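I put off buying new towels for longer than I should admit. Our old ones came from my aunt Antonina Romaniuk when we moved to Harkstead, and they had gone thin enough to read through, but they were hers and I kept folding them back into the closet. In May I finally gave in and ordered the Fasia bath set from Bennani, 12 pieces in all, and I've lived with them long enough now to have opinions.

First the good, and there's plenty of it! They are thirsty towels. One is enough for me and my hair, and my hair is a lot. They're heavy without being stiff, and after the third wash they softened up beautifully (skip the fabric softener, it ruins them – I learned that on a hand towel). The hanging loops have held too, even with my husband Samer Tannous yanking his off the hook every morning like he's starting a lawn mower.

Now the grumbles. They shed. My goodness, they shed. For the first two washes I was pulling lint off everything we own, so please wash them alone to begin with. They also take forever to dry on a rack, and in our damp little bathroom I've had to move them out to the hallway most evenings. And the washcloths are skimpy next to the rest, I'd have happily paid a bit more for bigger ones.

Would I buy them again? Yes, and I've already sent a set to my sister in Barham, who called to say she's keeping hers for guests. We'll see how long that lasts. I'm giving them four stars out of five, with the missing one for all that lint.

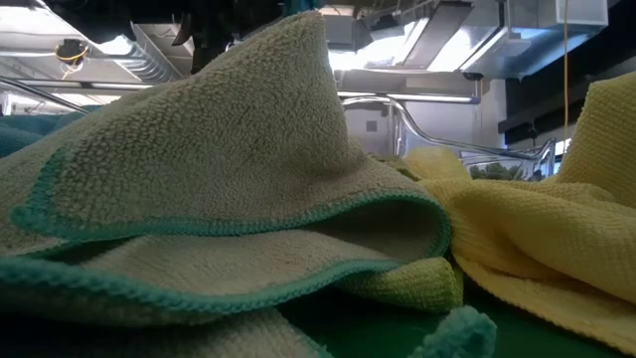
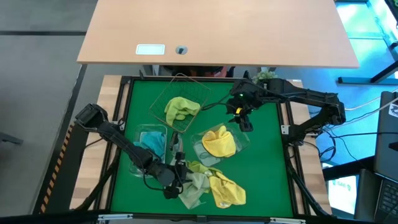
First photo: looped terry up close, with a teal stitched border.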